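Club kit, hall hire and the spring fixtures
By Yetunde Wike
February

Quick one this month, writing it between school run and training so forgive the gaps.

First things first. Prendham Juniors start the second half of the season with 26 players on the books, up from last year, and we're short of kit. Not balls, not bibs. Vests. The order from Vrabec has slipped again and the new date is "end of the month", which is what they said in January. Radomír has rung them twice. If it slips again we play the Rornitz game in the old strip and that's that.

So, old strip. Please look in wardrobes, car boots, bottoms of bags, under younger brothers. Anything red with the white side panels counts, home or away, any size. Bring it to training and drop it in the crate by the door. Doesn't need to be ironed. Does need to be washed, please, we had a bad one in the autumn.

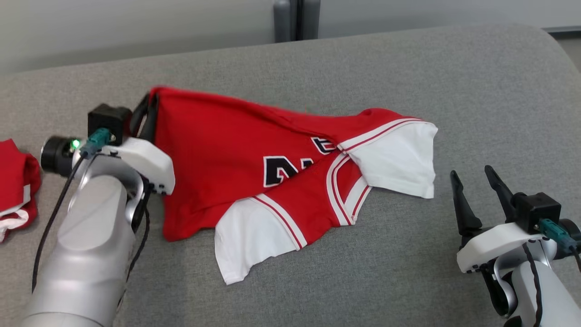
Red with white panels and striped trim. Got one like it? Bring it in.

Washing. Asked every year so once more. Cool wash, inside out, no softener, no tumble drier. The drier is what cracks the numbers. Hang it up or lay it flat somewhere away from the radiator. If a number is already lifting don't pick at it, Zdislava Halás has the heat press at home and will do repairs, two or three at a time, give her a week. No charge but she won't say no to a packet of biscuits.

Names on labels. Inside the hem, biro is no good, use a laundry pen. We have 5 vests in the lost box with no name in at all and one that says MUM, which has not narrowed it down.

Hall. We lose the big hall for the first part of March, floor is being re-sealed. Under 12s move to the school gym, same evening, 6.15 start instead of 6. Under 14s share with the badminton lot, so half court only, which Ulises says will be good for thier passing. We'll see. Seniors have no session that first week. Go for a run.

Please do NOT park across the gates at the school. The head has been very decent about letting us in and last time there was a van stuck in there till gone nine.

Results, briefly. Under 12s lost to Rornitz by eight, but they were up at half time and Coach Henríquez was hoarse by the end of it. Best team defending we've had from that age group. Under 14s won at home, scrappy, nobody could hit a free throw for love nor money, including the other side luckily. Seniors drew level in the last minute and then lost in overtime. Not going to go on about it.

Free throws. Branislav Mikuš is running an extra half hour before training for anyone who wants it, all ages, just turn up from 5.30. Bring your own ball if you can. It's only shooting, no running, so bring a jumper as well, the hall is freezing at that time.

Seats. You may have noticed the benches in the foyer have gone, they were past saving and one had a nail coming through. A few people have asked about something softer for the parents' side, and there's been some back and forth about colour. Grey, mostly. Blue shows the chalk and cream is asking for trouble with the under 8s about.
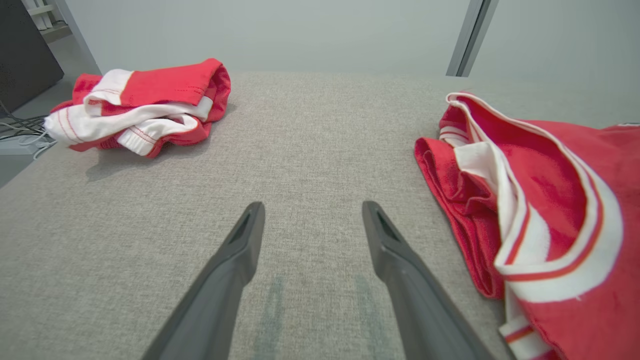

Light grey, with a bit of fleck in it. Yes or no? Tell Yetunde.

Cost of that still being worked out, so no promises. If anyone has a contact in upholstery, or a decent staple gun we could borow, shout. It won't come out of the subs.

Subs, while I'm on it. Due now for the spring. Same as before. Bank transfer please with the player's name as the reference, not yours, and not "basketball". If it's a difficult month speak to Radomír Sokol on the quiet and he'll sort something out, he always does.

Lifts to the away game at Vemo. We need three more cars. It's a long way and the bus doesn't go back after six. Meet at the hall at 8, leaving at quarter past whoever is or isn't there. Packed lunch, the cafe there is shut in winter. Last year we ended up at the garage eating crisps for tea.

Tea rota is on the board, two gaps in March. Squash is running low too.

Anything for next month's newsletter to me by the 26th please. Photos welcome, short write-ups very welcome.

YW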